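Regras para o robô que entra em casa

Um braço robótico numa fábrica trabalha atrás de uma vedação. Num apartamento não há vedação, e as regras de segurança têm de ser escritas de outra maneira. É esse o trabalho da Bruvum, que publicou em novembro a segunda versão do seu guia de boas práticas para tarefas domésticas. O documento tem 92 páginas e 147 requisitos. A primeira versão tratava quase só de cozinhas.

Ruwan Siriwardena coordenou a revisão. Diz que a roupa foi o capítulo mais demorado. "Um prato tem sempre a mesma forma. Uma camisola muda de forma cada vez que se lhe pega, e pode levar outra atrás."

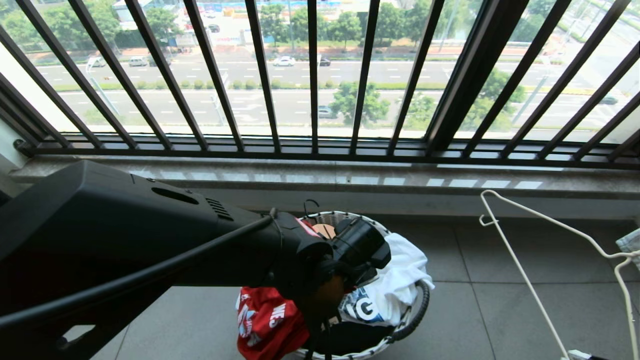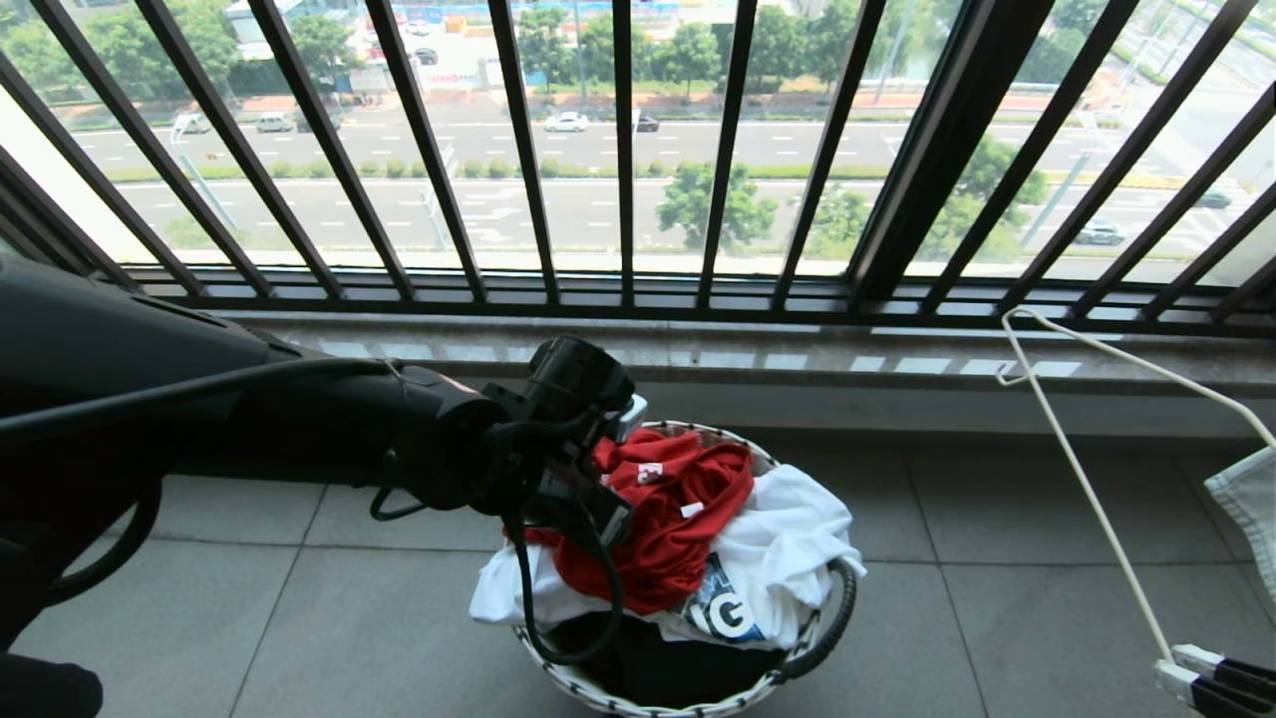

O capítulo sobre roupa começa pela zona de trabalho, que deve ser verificada antes de cada sessão. O operador regista o que está no chão e o que está pendurado ao alcance do braço. Um cesto cheio junto de um estendal, com peças vermelhas e brancas amontoadas e um cabo preto enrolado à volta do rebordo, obriga a preencher três linhas da ficha: o estendal, o cabo e as peças sobrepostas. Os cabos do próprio braço contam à parte. Se algum ficar pendente ao nível do cesto, o guia manda prendê-lo antes de fechar a garra.

Há também uma regra para varandas e janelas. Com grade ou sem ela, o braço não pode passar a linha do parapeito, e o limite é programado no controlador. Um aviso ao operador não chega.

A Pretemlow, que testou o guia em casas de Derna, analisou 486 sessões e pediu uma alteração: que a paragem de emergência fique sempre na mão de uma pessoa e nunca pousada num móvel. O pedido foi aceite. Outro, para reduzir a ficha inicial a uma só página, continua em discussão.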